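"Or Equivalent": Questions About Work Experience and Teaching Jobs

Sunday, March 13, 2022
By Despina Roman

Print this page | E-mail this page

These questions come from people with a trade or industry background who want to teach at Nistor Technical College or one of the other two-year schools near Tedley. I sat on hiring panels for 12 years. I am not a big believer in job ads.

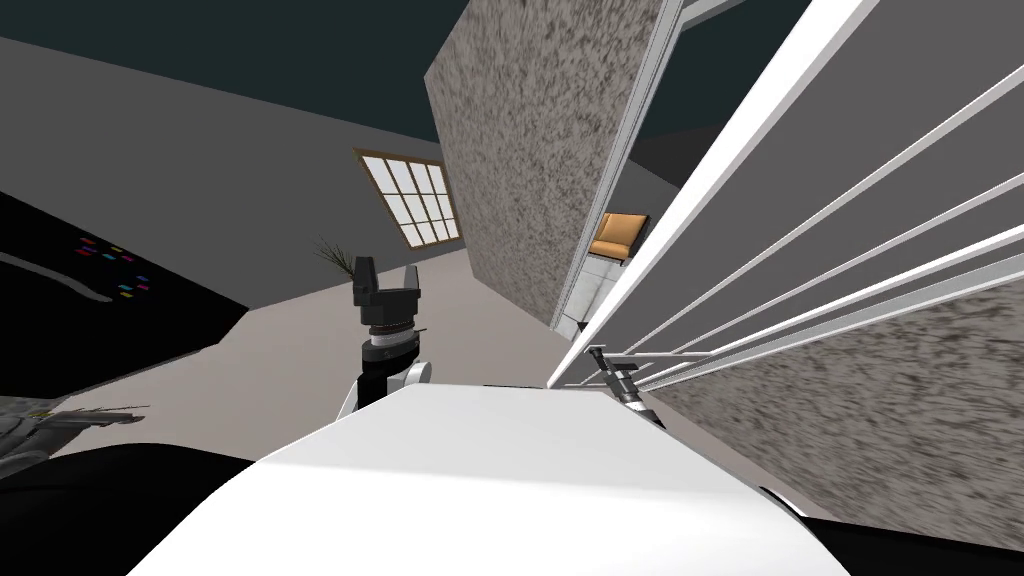
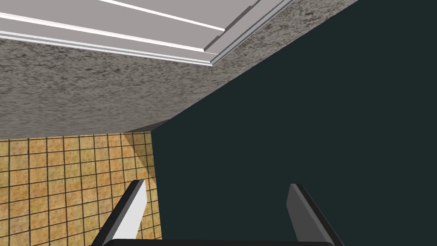
What does "or equivalent" mean in a job ad?

Less than you hope. It usually means the school has left itself room to consider people without the listed degree, and has told you very little about how it will do that. Some departments have a written table that trades years of work for years of school. Others decide when the folder is open on the table. The trouble starts with how loosely the experience part gets written. Say the ad asks for "automation background." If you have spent years setting up tooling like the black two-fingered gripper in the first picture, do you qualify? You might think so, and the panel might want somebody who has only ever done control cabinets. Call the department and ask what they had in mind. If the person who answers reads the ad back to you, ask for the chair.

Is there a standard number of years?

No, whatever the message boards say. The rule I hear repeated most is that two years on the job equals one year of college. I have seen it used. I have also seen it ignored by the same school in the same hiring season. Treat it as a rumor until you have it in writing from the place you are applying to.

Should I pay for an evaluation of my degree?

If the degree is from another country and the ad requires an evaluation, yes, you have no choice. If the ad doesn't mention it, wait. Uwe Grube paid for a course-by-course report from Skendelier before he had applied anywhere, and the school that hired him only accepted reports from a different service. He bought a second one. Find out three things first: which services the school takes, whether a general report is enough, and how old it can be.

What should an experience letter say?

Dates, job title, full or part time, and what you did, signed by someone with the authority to sign it. That last part gets skipped. A warm letter from a coworker is a reference and will be filed as one. Panels also count part-time work at a reduced rate, so a letter that leaves out your hours can cost you.

Lăcrămioara Barbu has let me quote the line that worked in hers, from her old supervisor at Gotex: "She trained new technicians on the second shift, 30 hours a week, for 4 years." I wouldn't change a word of that. It beats a full page about her leadership.

My old employer closed. Now what?

Tax forms and pay stubs prove you were paid, and won't show what your duties were. Put them together with a statement from a former supervisor, even one who has moved on. Add a license or union record if you have one. Some schools will take a sworn statement of your own and some will not – ask before you pay a notary.

Do unpaid projects and home workshops count?

Toward the minimum requirement, almost never. In the interview, sometimes. I would put them on the last page and keep it short.

Does a "preferred" qualification matter if I meet all the required ones?

Yes. "Preferred" sounds friendly, but it is often what the scoring sheet is built on. Once everybody left in the pile meets the minimum, the preferred items sort the pile. If you have one of them, use the ad's own wording in your cover letter. It feels silly to copy their phrases back to them. Do it anyway, since the first reader may be from human resources and may not know that your phrase and theirs mean the same thing.

The pay range is very wide. Where will I start?

Near the bottom, unless you ask. The top of the range is there for people who have been at the school a long time. Khurram Afridi asked to see the placement schedule before he signed, and found that his years in industry counted only up to a limit. He got 3 steps out of it, which he would not have been offered. Starting steps are hard to fix later, so raise it before you accept.

Can I teach now and finish the degree later?

Sometimes, under a provisional appointment. Read the deadline and read what happens if you miss it. A verbal "we're flexible about that" from a chair who may retire before your deadline is worth nothing. Maricica Voicu was told she had until July and her contract said end of spring term. The contract won.

I was turned down as "not qualified." Can I appeal?

Public schools generally have some process, though it may be short and poorly advertised. Ask for the specific requirement they say you missed. If it was missing paperwork, you may be able to send it in while the job is still open. If it was a judgment call about equivalency, I wouldn't expect much from an appeal, but get the reason in writing. You will want it when the same job is posted again.

Print this page | E-mail this page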